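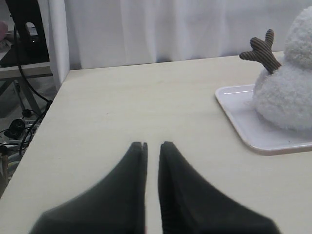
Uvau Plush Snowman

Fluffy winter figure with corduroy branch arms

Brand: Grulenance
Series: Uvau
Category: Soft decoration, winter
Available from: November
Sold: single, or in carton of 4

The Uvau is a soft snowman for the table, the shelf or the window sill. It was drawn for people who like to have winter in the house, but who do not want glitter on the floor until spring. The form is very simple, one small round part on top of one wide round part, and all the character comes from the fabric and from the arms.

The body is covered with a fluffy white fabric with small loops and curls. When you hold it in the hand it feels more like a thick winter sweater than like a usual toy. The arms are made of brown corduroy. We tried also a smooth felt for the arms, and it was cheaper to sew, but the ribs of the corduroy look much more like bark and so we stayed with them.

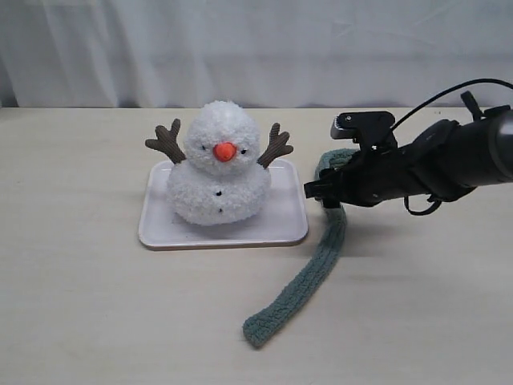

Text and product care: the Product Editor, Grulenance web shop

The face is kept small on purpose. There is an orange nose in the form of a cone, and two tiny black eyes a little higher than the nose, one on each side. Two small black buttons go down the front of the body, one under the other. There is no mouth. Some customers ask about this every year, and our answer is that the raised arms already make him look glad.

The arms go up and out to the sides, and the ends are forked like a real twig. They are sewn in where the head meets the body. Please do not lift the snowman by one arm. The seam is strong enough for normal handling, but it is not a handle.

Where to place it

The wide body gives a low and steady stand, so the Uvau does not need a stick or a base plate. He looks well on light surfaces – pale wood, a white tray, a linen cloth – and in front of a plain curtain, where the branches are easy to see. On a dark shelf the white fabric is stronger and the arms almost disappear. This is also nice, but it is another effect.

A shallow tray with a raised rim is a good help if you have the snowman on a dining table. You can move all together when the plates must come, and the white fabric does not touch crumbs or spilled coffee. The tray is not included with the snowman. In our shop we recommend the Hägglund serving tray, white, with rounded corners, which leaves enough free place in front for some cones or a small bowl of nuts. Do not put burning candles on the same tray.

Care

– Shake lightly outdoors before you put it away for the season.
– Remove dust with the soft brush of the vacuum cleaner, lowest power.
– Small marks: cold water, a drop of mild soap, a white cloth. Press, do not rub, because the loops can open.
– Do not machine wash, do not tumble dry, do not iron.
– If the fabric has become flat during storage, hang the snowman in the bathroom while you take a shower and then loosen the loops with your fingers.
– The corduroy can be brushed in the direction of the ribs with a dry toothbrush.

Storage

Keep the snowman in the carton or in a cotton bag, with the arms upward. If other things are pressing on the branches for many months, the forks will bend, and it takes some days until they stand right again. A plastic bag is not recommended.

Safety

The Uvau is a decoration and is not meant as a toy. The eyes and the buttons are small parts, so keep it away from children under three years and also from dogs who like to chew. Keep away from open fire and from hot lamps.

Ordering and delivery

Single pieces are packed in a plain gray carton. Shops can order in cartons of 4, and from 10 cartons we send free of freight. Orders are prepared in our store in Masudau and leave normally within 8 working days. In November it can be slower.

Unused goods can be returned within 90 days, in the original carton. Please write your order number on the paper inside and not on the carton itself, so that we can use the carton again.

Also in the Uvau series: hanging star in the same white fabric, corduroy twig (sold in pair), table cloth in cream.

Page updated 2019-10-28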